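Gripper opens by itself when the other arm moves

Print this page
E-mail this page

Posted by Dumisani Matlala, June 3, 2019

I have two arms on one white table. One picks up artificial flowers by the stems and holds them out, and the second arm is supposed to come in and take them. The first gripper lets go before the second one has closed. The log on the first arm shows error 464 and then an open command I never sent. It has done this on 3 of the last 192 handovers, always while the second arm was moving in. With the second arm parked I can't get it to fail. 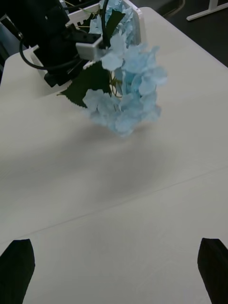

I already swapped the gripper controller for a spare and reloaded the Bemby software. Same fault. Grip force is at the factory setting. Both arms run off one power supply. What should I check next?

Lovisa Holmgren

Check the power first. If both arms share a supply, the voltage can dip when the second one speeds up, and some controllers go to their default state after a dip. On many of them the default is open. Put a meter with min/max recording on the gripper supply and run handovers until it drops one. Then look in the settings for what the gripper does on power loss and change it to hold. Until you find the cause, keep your hands out from under it and don't give it anything heavy or sharp.

Also check the gripper cable. If it gets pulled at one end of the travel you can see the same thing.

Wouters

Had this in December. It was a bad connector. Replace the cable.

tundine564

Try turning the speed down

Print this page
E-mail this page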